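Tellstead Surface Oil
2 min read

Tellstead Surface Oil is a clear finish for interior tables and counters, supplied by Nulo from its Brisport works. One can covers up to 8 square meters. Apply two thin coats, leaving four hours between them.

Orders placed in December ship in January. Trade accounts are handled by Panya Hemmin.

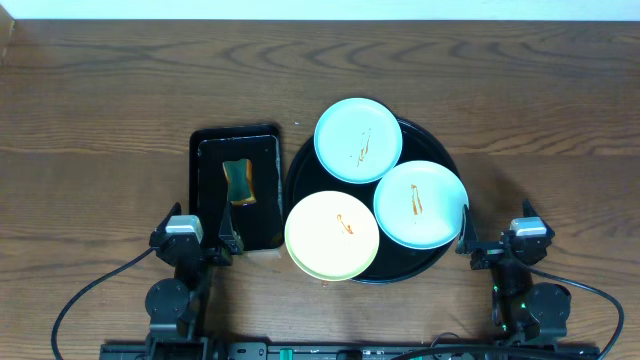

Routine care requires mild soap and a soft cloth. Abrasive pads dull the finish and should not be used on oiled surfaces. A sponge with a green scouring layer, such as the one resting in the black tray, is suitable for trays and dishes only.

4 comments | 2,658 shares
Contact | © Nulo | Back to top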